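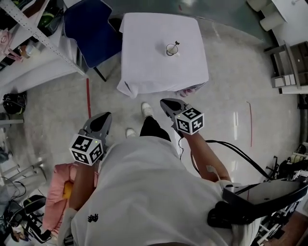 Naima Ouazzani had promised her aunt that the dinner would be at 7, and at 2 in the afternoon she had only the tablecloth. It was her grandmother's, from the house in Vendham, and it had traveled in a suitcase between two winter coats. She ironed it twice. When she laid it over the table, the white cloth fell over the edges and made folds at the front corner, and she left them like that, as her grandmother used to do. In the middle she put one small clear glass with a thin dark stick standing in it. The blue chair waited at the left side, near the white metal shelves.

"One chair?" said Magdy Mahrous from the door. He lived upstairs and he came every day to ask if she needed something.

"The others are at Barlow's. He is repairing the legs."

"And the stick?"

"It is for the smell. You put oil in the glass and the stick drinks it."

Magdy bent down and smelled. "It smells of nothing."

"I did not buy the oil yet."

He sat on the blue chair without asking. She wanted to tell him that this chair was for her aunt, but he had carried the table up the stairs with her in July, all 60 steps, so she said nothing and moved the glass a little to the left. Then she moved it back.

"My mother had a cloth like this," he said. "We were not allowed to eat on it. When guests came, she put plastic on top, and when the guests left, she took the plastic away and looked for spots."

"Did she find them?"

"Always. She knew which uncle it was."

Naima laughed, and after that she was less angry about the chair. She asked him if he could go to Mekora before it closed and buy bread and the oil – the orange one, not the rose. He wrote both things on his hand. At the door he turned around.

"How many people are coming?"

"My aunt. The two Zerouali sisters, if their bus is on time."

"So there is room."

She looked at the cloth, at the side where the folds were not so deep. Her aunt did not like surprises. Her aunt also did not like silence at the table, and the Zerouali sisters had not spoken to each other since the wedding.

"Bring your own chair," she said.

She heard him go up instead of down, and then something heavy was pulled across the floor above her head.

Contact the editors | © All stories remain the property of their authors | Back to top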